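Cardboard

Cardboard is the everyday name for a whole family of stiff, paper-based materials, from the thin board of a cereal box to the sturdy, wavy-centered kind that carries most of the world's parcels. People in the trade tend to wince a little at the word and prefer "paperboard" for the thin sort and "corrugated board" for the thick - but the rest of us have gone on saying cardboard quite happily, and dictionaries have long since given in.

Corrugated board is made by pressing paper between heated, ridged rollers and gluing the wavy sheet that comes out to a flat one, usually with a starch paste. Add a second flat sheet on the other side and you have single-wall board, good enough for books, shoes and most groceries. Double-wall board has 2 wavy layers and is kept for heavier goods. 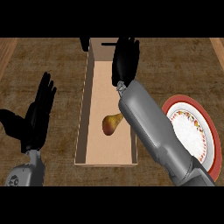
The little arches inside are called flutes, and they do nearly all the hard work. Stood upright, they hold up a surprising load, and this is why boxes are normally made with the flutes running from top to bottom. Damp is their great enemy, and a box left overnight in a wet shed may never quite get its strength back.

Used board is among the easier materials to recycle. It is soaked to a pulp, cleaned of tape and staples, and rolled out again as fresh paper, although the fibers grow a bit shorter on every trip and new pulp is often stirred in to help them along. Greasy pizza boxes remain a sore point, and the rules for them differ a good deal from town to town.

See also: Paperboard, Kraft paper, Packaging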